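Two-arm robot drops out halfway through a motor job – left gripper lets go

Posted by Verna Whitfield in Robots and Automation, 09/04/2019

Hello all, and apologies in advance for the length, I do tend to go on. We have a two-arm robot that we are teaching to take small brushless motors apart and put them back together on a table. It had been behaving beautifully, and then last week the left arm began to fault in the middle of a job. The gripper goes slack, whatever it was holding drops, and the right arm carries on as if all were well!
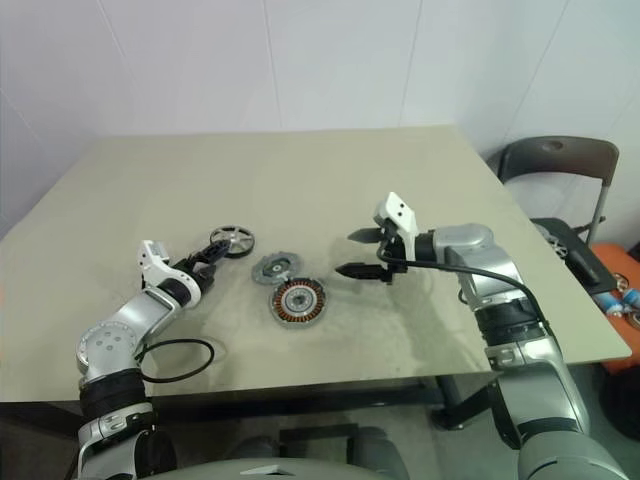

It never happens at the start. It will do 5 or 6 motors quite happily and then go, nearly always when the left wrist has turned a long way over. The log only says "gripper connection lost", and after a restart it all comes back. I have changed the gripper settings and slowed the arm down, with no luck. My worry is the right arm carrying on. I like to lean in and nudge a part straight, and now I'm rather nervous of doing it.

Has anyone had the same – and is it the gripper or something further back?

Fatos Leka

Welcome, Verna, and please don't apologise, the long posts are the ones we can help with. I would put my money on the cable. A fault that comes and goes with the wrist angle is very often a wire pulling at its plug, and a restart brings it back simply by moving the arm home. Power everything off, then follow the cable by hand from the gripper back to the base, feeling for stiff spots. Turn the wrist over slowly as you go and watch whether the loop goes tight or snags on a joint.

Have a good look at the parts too. Ours at Prevska once dropped a stator on its windings and we spent two days blaming the wrong thing. 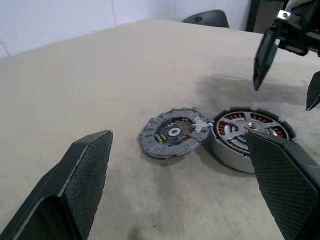 End cap and wound stator between the gripper fingers

If the cable passes, swap the left and right grippers over. If the fault moves with the gripper, there's your answer, and if it stays on the left it is in the arm.

Alcides Honorato

just reboot between motors, we did that for months

Nataša Georgiev

I'm going to disagree with Alcides, kindly, as a reboot leaves the more serious half of this alone. Losing one gripper should stop both arms. On ours the two were set up as separate machines, so a fault on one meant nothing to the other, and it took a single tick box and a good deal of tea to find it. Look for anything called linked or shared stop. Then test it with the arms at their slowest speed and everyone standing well back.

Until it passes, please keep your hands off the table while the power is on, even for a little nudge. Press the stop first, every time. I did 100 slow cycles before I trusted ours again, and I was glad of every one.

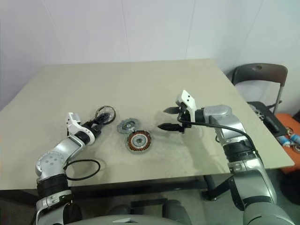
Related threads in Robots and Automation

Gripper slips on smooth plastic parts
How much slack to leave in a wrist cable
Stop button works on one arm only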